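Hand-held gripper kit planning

Hand-held gripper kit planning is the work of choosing, pricing and scheduling the equipment a group needs to record manipulation tasks with grippers that a person holds and moves. It covers the grippers themselves, their wearing parts, the everyday objects to be handled, storage, computing and the hours of the people who do the work. The subject sits somewhere between laboratory purchasing and household shopping, and much of its charm comes from that mix: one order form may list precision bearings and a bag of oranges.

The practice grew up among small teams that wanted demonstration data for robot learning but could not pay for a full arm at every table. A hand-held unit carries the same sort of fingers that a robot would use, so a person can show the motion directly. Planning for such equipment differs from planning for a robot cell in several useful ways, most of them cheerful news for a small budget.

Scope

A complete plan normally begins with a task list. Planners write down what will be picked up, from what surface, with one hand or two, and how often the objects will be swapped. Only then do they look at hardware. A team that intends to sort fruit needs a wider jaw opening than one that intends to plug in cables, and a team working with paired grippers needs two of nearly everything, including chargers, cables and finger pads.

The plan is usually divided into capital items, which are bought once and kept for the life of the project, and running items, which are replaced as they wear out or spoil. Grippers, tables and computers belong to the first group. Pads, tape, trays, table coverings and produce belong to the second. Screws are a well-known source of argument and appear in both.

Grippers

The gripper pair is the item that gets the most attention, and deservedly! A good one is a pleasure to hold. Buyers compare jaw opening, weight, finger shape, the ease of changing the contact pads and the type of fastener used on the body. Ordinary screws that can be reached from outside are prized, as they let a team replace a finger at the table without sending the unit away.

Weight matters more than most first-time buyers expect. A unit that feels light in a showroom can feel very different after a long morning, and several published planning guides ask that every person who will use the gripper hold a sample before the order is placed. Hand size should be checked at the same time. Where a supplier offers a trigger in more than one reach, the shorter reach is the safer purchase for a mixed team.

Paired purchases raise a further question, whether the left and right units should be identical. Identical units share spares and can be exchanged when one fails. Mirrored units may sit better in the hand but double the number of part codes to keep track of. Most small groups choose identical units and put a strip of colored tape on one of them.

Spare parts

Contact pads wear first. They pick up juice, dust and fibers from table covers, and their grip changes as they do. A common rule is to order pads with the grippers, in the same box, and to store them sealed until needed. Finger assemblies come next, followed by cables. Plans that include a full spare gripper are costlier at the start but tend to lose fewer working days, and the spare is handy for training newcomers while the main pair is in use.

Parts should be recorded by the supplier's code and by a plain name that everybody on the team uses. "Pad, left" is clear until a second person reads it from the other side of the table.

Task objects

Objects are the most enjoyable line in the budget and the one most often forgotten. Fruit sorting is a favorite early task: fruit is cheap, comes in many sizes, bruises when squeezed too hard and gives immediate feedback on grip force. Planners mix real and artificial pieces according to what the task is meant to teach. Real fruit varies from piece to piece and has to be bought again and again. Artificial fruit keeps its shape, can be washed, and makes it possible to repeat a task with the same set months later.

Containers deserve a line of their own. A shallow open tray lets both grippers enter from different sides without their bodies touching. Cardboard trays are cheap and easy to cut down, although they stain and soften, and a plan that relies on them should allow for regular replacement. Plastic trays last longer but slide on smooth tables unless a cloth or mat is placed underneath.

Background objects are sometimes budgeted as well. Books, boxes and patterned cloths give variety to the recordings, and most teams bring them from home or from a nearby shelf. A small allowance for this purpose prevents people from paying out of their own pockets.

Space and furniture

A hand-held kit needs surprisingly little room. An ordinary table against a wall will do, with clear standing space in front and lockable storage within reach. Planners measure elbow room with both arms out, and they do so with the tray in its intended place. Lighting should be checked in the morning and again late in the day.

Power outlets, network points and a shelf for charging are best settled before the table is chosen. Moving a table is easy. Moving an outlet can take until the next budget year. 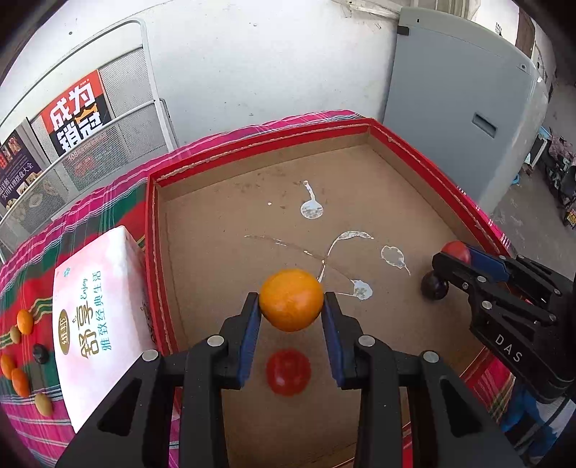
Two-handed fruit sorting with paired grippers over a shallow cardboard tray.

The Amville budget

A frequently cited worksheet is the one prepared for the Amville workshop by Wing-yan Su and Siu-fong Man and dated January 7, 2023. It planned for two pairs of grippers, named Eva and Nina on the parts list, and set the first-year total for running items at $2,822. Pads and fingers made up the largest share, followed by produce and trays.

The worksheet is admired for its layout. Each line shows the item, the person responsible for ordering it, the expected life and the latest date on which a replacement can be ordered without stopping work. Su and Man listed 26 lines in all, and marked 18 of them as available from ordinary shops. It is a lovely piece of planning, short enough to pin beside the table, and later groups have copied its columns with hardly a change.

A revision in August moved trays from capital items to running items and added a line for hand wipes.

The Rorkstead method

The Rorkstead method is a purchasing sequence in which a team buys a single pair of grippers, works through its whole task list once, and places the larger order afterward. Supporters point out that the trial nearly always changes the order, most often by adding pads and dropping one of the planned tables. Critics answer that suppliers may alter a model between the two orders, leaving the team with units that do not share parts. A written promise of matching spares, obtained with the first order, meets most of this objection.

Staffing and hours

Operator time is normally the largest cost in any plan that accounts for it. Resetting objects between attempts can take as long as the attempts themselves, and two-handed tasks are slower to reset than one-handed ones. Planners therefore price the reset as work, with its own line, and schedule breaks for the hands and wrists.

See also

Consumables planning
Demonstration recording
Parallel-jaw gripper
Spare parts list
Workbench layout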